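Undow Hand-Held Gripper Pair: Replacement Cable and Safety Notice

Product page updated Nov 12, 2020

Product: Undow hand-held gripper, sold in pairs (left and right)
Supplier: Droltlow
Status: On sale. Grippers from the first batch need a cable check before further use.

What went wrong

We have had reports of the jaws closing without the trigger being pressed. In each case the fault came from the point where the cable enters the bottom of the grip. When the cable is pulled hard or bent tightly at that point, one of the inner wires can wear through its cover and touch its neighbour. The gripper reads this as a full trigger press and shuts at normal speed.

Closing force is limited to 30 newtons, enough to pinch a finger and to crack thin plastic. One user at our Pennington workshop had a bruised fingertip. There have been no other injuries.

Which grippers are affected

Check the batch number inside the battery cover. Batch 5 and later have the new cable and need no work. Anything lower has the old cable and should be checked, even if it has never given trouble. A pair may have been made up from two batches, so look at both.

How to check yours

Switch off and unplug both cables at the control box. Run a finger along the last part of the cable, where it meets the grip. If you can feel a flat spot, a kink or a split in the outer cover, stop using the gripper and order the replacement.

If the cable feels sound, plug it back in with the jaws open and nothing between them. Move the cable gently from side to side for 30 seconds. Any twitch of the jaws counts as a fail. Do this with your other hand well clear.

Until the new cable is fitted

Leave a loose loop of cable beside the forearm. Do not wrap it round the wrist or tape it to a sleeve.
Keep the fingers of your free hand away from the jaws while the power is on.
Do not use the grippers with glass, blades or open liquids.
Switch off before handing a gripper to someone else.

Replacement cable

The new cable has a thicker outer cover and a rubber sleeve at the grip end. It is free for affected grippers and is sent out within 72 hours of your request. Fitting needs a small cross-head screwdriver and takes over 28 minutes for a pair if you have not done it before. The old cable should be cut in half and thrown away so that it cannot be used again.

The Favitz control box is not affected and does not need an update. Older boxes will show a trigger error after the cable is changed. Hold the reset button until the light goes out, then switch on again.

Guarantee

Checking or changing the cable yourself does not affect the guarantee. Opening the jaw housing does. If the jaws still close by themselves with a new cable fitted, send the gripper back to Droltlow with the cable attached and a note of the batch number.
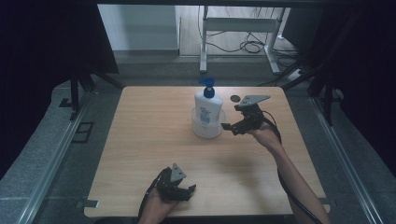
Gripper pair in use at a table with a pump bottle in a clear container.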